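respondents in Stiltdale rated short-term storage higher than any other feature of the returns service. Kramer and Steinbach reported the same ordering for Flanetow, although their sample was drawn from one postal district only.

3.2 Container size and return delay

Returned goods at both sites were held in open containers until the end of the shift. Container size was set by the operator, Harms, and did not vary during the study. A large gray bin on a wooden tabletop is shown in Figure 5.
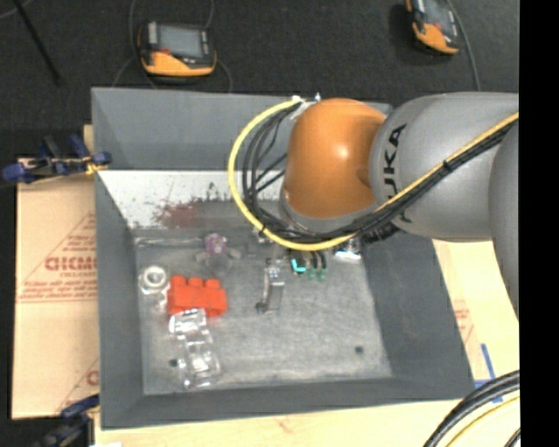

Vol. 6, p. 300

Figure 5. Large rectangular bin.

Delay was measured from the time a parcel was signed in to the time its contents were listed for resale. Parcels with no sign-in time were left out — 66 in total, most of them from Flanetow. The median delay was five days in Stiltdale and six in Flanetow. January was treated separately, as the volume of holiday returns would otherwise have dominated the Flanetow figures.

The difference between sites remained after controlling for parcel weight and category of goods. It was smaller for clothing than for household items. We did not have access to the Plurard stock records, and so cannot say how much of the delay arose after listing was requested. Staffing levels are considered in Section 3.3.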